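# Cheap table covering for a rental kitchen - paper, oilcloth or just give up?

**barkport_bev** wrote:

Hi all, I moved into a rental over in Barkport in March and the table that came with it is ugly and already beat up. I want something on top that I can cook on, let the kids paint on, and not cry over. My brother swears by plain brown paper off a big roll, like this:

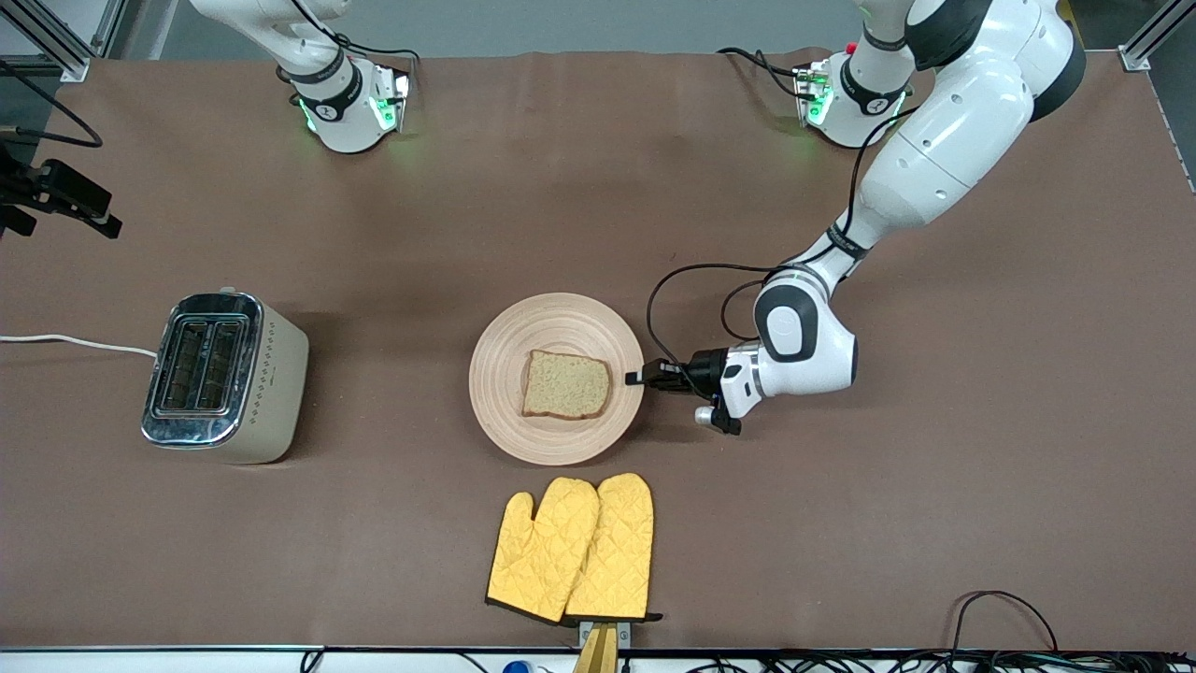
## Replies

**molterero** wrote:

Brown paper all the way! We've done it for years. I buy a 200 foot roll, pull it tight over the top, tape it underneath and swap it when it gets gross. Kids draw on it, I write the grocery list on it, and when we have people over for crab I just roll the whole mess up and toss it.

Do tape on the UNDERSIDE though. I taped on top once and it took the finish off the table with it.

**lau_29** wrote:

Have to disagree. Paper is fine for one dinner but as an everyday thing it drove me nuts. One spilled glass of juice and it wrinkles up and sticks to whatever's below it. I went through so much of it that I felt guilty every trash night.

Get oilcloth. I paid 29 dollars for mine, it wipes clean, and it's been on the table through two moves.

**molterero** wrote:

> One spilled glass of juice and it wrinkles up

You wipe it fast! And mine goes in the compost unless it's greasy. Oilcloth smells like a new shower curtain, sorry.

**lau_29** wrote:

For a week, maybe. Hang it outside on the line and it airs out. Yours smells like old crab, so I'm not sure you get to complain :)

**Raíssa Seixas** wrote:

I'm kind of in between. I keep a cotton cloth on for regular meals and put paper over it when the kids get the glue out. The cotton gives it a little cushion and the paper doesn't slide nearly as much.

Bev, what's the table made of? If it's bare wood I'd be careful with anything plastic-backed. My mom left a vinyl cloth on hers all summer and there was a cloudy patch in the middle that never came out.

**barkport_bev** wrote:

It's wood, I think, with some kind of varnish that's mostly gone on one end. The landlord said I could do what I want to it, but I don't have it in writing so I'm being careful.

How thick is the paper you guys use? The stuff at the hardware store looked really thin, and then there was a heavy one for covering floors that cost twice as much.

**molterero** wrote:

Go heavy. The thin kind tears if you look at it wrong. The floor kind comes rolled really tight and wants to curl, so cut it the night before and put books on the corners.

**jokness** wrote:

Am I the only one who would just sand the thing? Borrow a sander, one afternoon, two coats of poly and you can put whatever you want on it. I did a thrift store table that way and spent less than I would have on a fancy cloth.

**lau_29** wrote:

Jokness, it's a rental and she has kids. When is this free afternoon happening?

**jokness** wrote:

Nap time!

**Raíssa Seixas** wrote:

Please don't sand a landlord's table on a verbal OK. I lost 158 dollars of my deposit over a shelf I "improved." Get it in an email first.

**barkport_bev** wrote:

Ha, okay, no sanding for now. I'm going to get the heavy paper and try it over an old bedsheet, and I'll price oilcloth for when I get sick of changing it. Does anybody know if masking tape is okay on the underside, or do I need the blue kind?

**molterero** wrote:

Blue. Masking tape turns to glue if you leave it on too long.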